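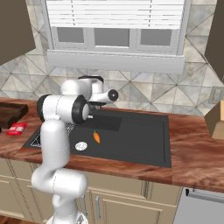 Stotbridge Supper Notes

Hi, and welcome! This folder holds my restaurant and food tour notes from Stotbridge, typed up, tidied and put into a plain table so that other hungry people can sort through them. I started writing down what I ate because I kept forgetting which place had the good dumplings, and then my friends began asking for copies, and then the copies got out of step with each other (my sister was still recommending a noodle shop that had moved across the river). So now there's one file and everybody gets the same one.

Last full update: Tuesday, June 26, 2018

What you get

supper_notes.csv - the main table, 1359 rows, one row per dish
places.csv - names, streets, opening days and what kind of kitchen it is
tours.csv - the guided walks I went on, stop by stop
words.txt - little glossary of menu words I had to look up

One row is one dish eaten by one person. If Kaiwen and I both ordered the lamb at Tarov, that makes two rows, and we probably disagreed about it. Kaiwen Feng is my regular dinner partner and wrote a good share of the notes, especially anything with chili in it. Abdul-Rahman Appiah did most of the lunches, as he works downtown and I don't.

The columns

place - matches the name in places.csv
dish - as printed on the menu, spelling mistakes and all
meal - breakfast, lunch, supper or snack
price - in dollars, before tip, blank if it came as part of a tour
who - initials of the eater
score - 1 to 5, halves allowed
again - y, n or m (m is for maybe, and Kaiwen uses it far too much)
notes - free text, anything from one word to a long ramble

Please read the notes column and don't just sort by score. I gave the fish stew at Cui a 3 on a night when I had a cold and couldn't taste a thing, and it says so right there. I went back in June and gave it a 4.5. Both rows are in the table and I'd like them to stay.

How the scores work

A 3 means I was happy and would have finished it anyway. A 5 means I talked about it on the way home. We never sat down and agreed on any of this, so Abdul-Rahman's 3 is closer to my 4 - he's a tough grader and grew up with a grandmother who cooked beautifully. If you want to compare places fairly, compare within one person's rows.

About the tours

tours.csv came later, after we did the Rernamico evening walk and loved it so much that I wrote four pages in the car. It goes through the old market, stops for fried cheese, then winds uphill to a tiny bakery where they hand you something warm in paper and you eat it on the steps. Wonderful! The guide talked the whole way and I missed some names, so a few stops have a street but no place. If you know what the pickle stall by the bridge is called, please write to me.

Tour rows have no price for single dishes. The whole ticket is in the ticket column, and I didn't try to split it up.

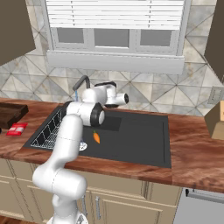
Can I use the notes to plan a dinner with kids?
Search the notes column for "kids" and you'll find the places where we ate with my nephews, though it's a small part of the table. Early suppers at Tarov went very well, and they brought bread right away.

Are closed restaurants still in there?
They are. Look for "closed" in the status column of places.csv. I keep them for the memories, and sometimes a cook turns up again at a new address.

Things that are a bit off

- Lunch is mostly downtown, supper is mostly my side of the river. The north end hardly shows up at all.
- Prices are whatever we paid that day. Don't hold a waiter to them.
- None of us eats shellfish, so there's nothing on the oyster bar.
- Accents got mangled when I moved everything out of my old spreadsheet. I've fixed the ones I noticed.
- Cui changed its menu and some of the older dish names are gone. I left them alone.

Adding your own

Send me rows in the same column order and put your initials in the who column. Long notes are welcome, but please keep each one under 2000 characters or my spreadsheet gets grumpy. No notes copied from review sites, and nothing mean about the staff by name. If the soup was cold, say the soup was cold.

Using it

Take it, print it, stick it in the glove box. If you put part of it on your own page, a line saying where it came from would be lovely.

Still to do

Type up the breakfast notebook (Kaiwen has it)
Add bus stops to places.csv
Go back to the bakery on a weekday and ask what was in the paper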